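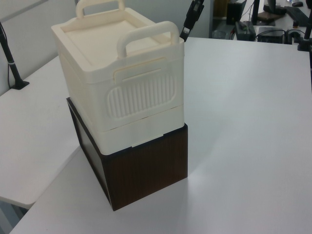
Storage Boxes: Your Questions Answered

Thank you for stopping by! We get a good many emails about storage boxes here at Skulico, and over the years the same questions have come round often enough that Rima Geagea sat down and wrote out proper answers to them. If yours isn't covered, please do write to us. We read everything, though in August we can be a little slow.

Which size of box should I start with?

If you have never bought storage boxes before, we always suggest starting with one and living with it for a week or two. People tend to come in with a list for the whole house, and then find that the hall closet wanted something lower and the craft table wanted something you could pick up with one hand. A box close to a cube is a friendly first choice. It holds yarn, chargers, first aid things, shoe polish, birthday candles, all the odds and ends that never had a home.

Measure the shelf before you order, and measure the height with the handles up as well as the width. Handles that stand up above the lid are lovely to carry by and a nuisance under a low shelf, and we take back more boxes for that than for anything else.

Can I stack a plastic box on top of a wooden one?

Yes, and many of our customers do just that – a cream box on a dark brown base looks very nice in a living room, where an all-plastic stack can feel a bit like the garage. Put the heavier box at the bottom, and see that the top one sits flat. A little overhang at a corner is nothing to worry about on a table that stays put. On a shelf that children reach up to, or in a camper, we would want the two to match more closely.

If the lower box has a finish you are fond of, slip a piece of felt between the two. Plastic doesn't scratch much by itself, but a grain of sand underneath it will.

Is cream plastic hard to keep clean?

It does show fingerprints more than the brown does, we won't pretend otherwise. Warm water with a drop of dish soap and a soft cloth will take care of nearly everything. The two places that want a bit more patience are the recessed part of the lid, where dust gathers against the rim, and any ribbed panel on the front. An old toothbrush is perfect for the ribs. Brush along them, wipe, and dry with a towel so you don't get water marks.

Please stay away from scouring powder! It takes the finish off, and after that the plastic picks up every bit of dirt that comes near it.

What about ink or marker?

Rubbing alcohol on a cotton ball, tried first on the underside. Rima got a purple crayon scribble off a lid with plain baking soda paste, but it took her most of an evening and she says she would rather have repainted the kitchen.

How do I look after latches and handles?
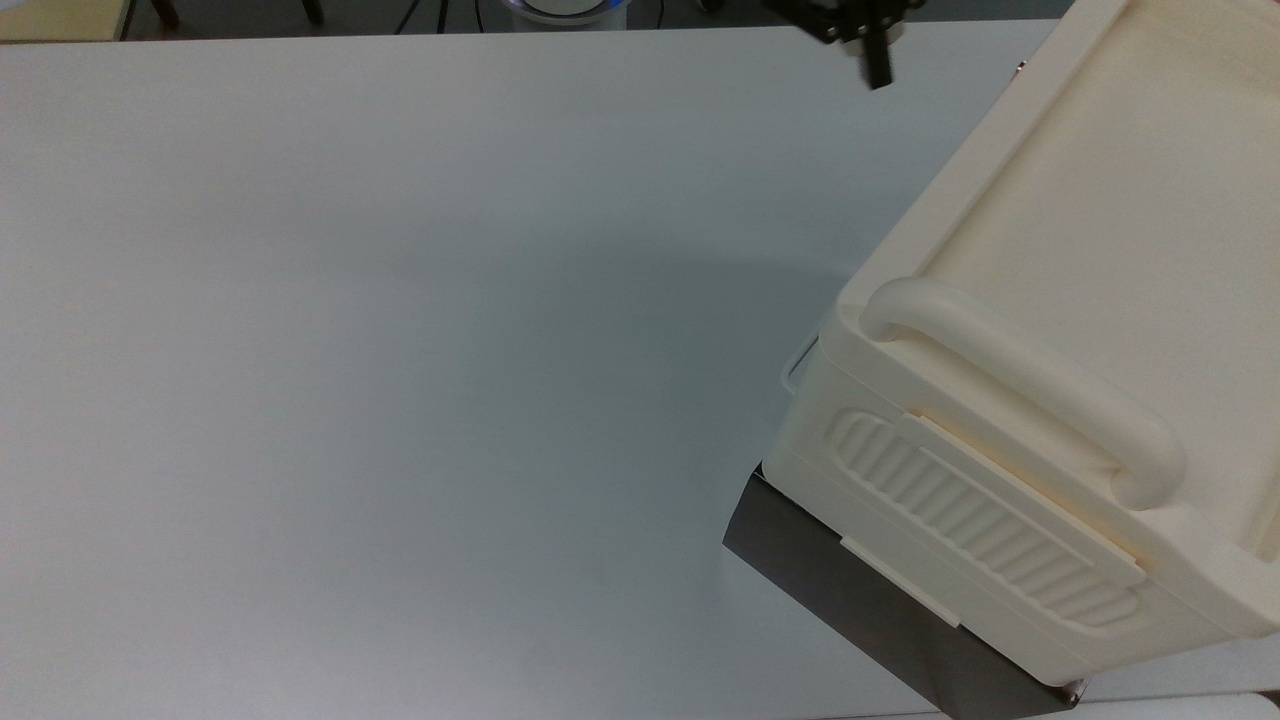 Opening and closing

Latches last longest when you press them shut with a thumb in the middle and don't snap them from one end. If one begins to feel stiff, look for crumbs or lint in the groove before you push any harder. With metal fittings such as a screw or a wire loop, dry them off after washing – they are usually the first part of a box to show its age, particularly in a bathroom or laundry room.

Lift by both handles if the box has two. We know, everybody grabs one, and with a box of wool it makes no difference at all. With a box of batteries or jars it puts all the weight on one side, and the latch ends up doing work it was never meant for.

What shouldn't go in a lidded box?

Anything damp, to begin with. Swimsuits, garden gloves, a paintbrush you were going to finish rinsing later. We would also keep out candles if the box will be standing in a sunny window, and photographs you care about, which do better in a paper-based box made for them.

Do you sell handles and latches separately?

For our own boxes, yes. Latches are part 162 and the carrying handles are part 935, and both can be sent out with any other order. For boxes from other makers we can't promise a fit, but send us a picture with a ruler next to it and we will gladly have a look. Our Baduvdale store keeps a drawer of older parts and has surprised us more than once.

Can I see the boxes before I buy?

Please do! The Baduvdale store has most sizes out on tables so you can open them, carry them about and try stacking them. Dadcombe is smaller and mainly for picking up orders, but if you call a day ahead they will set something out for you. Bring your shelf measurements, and bring what you plan to put in the box too if it isn't too much trouble. Parking at Dadcombe is behind the building, and the entrance is on the left past the bakery.

This page was last updated on August 21, 2021.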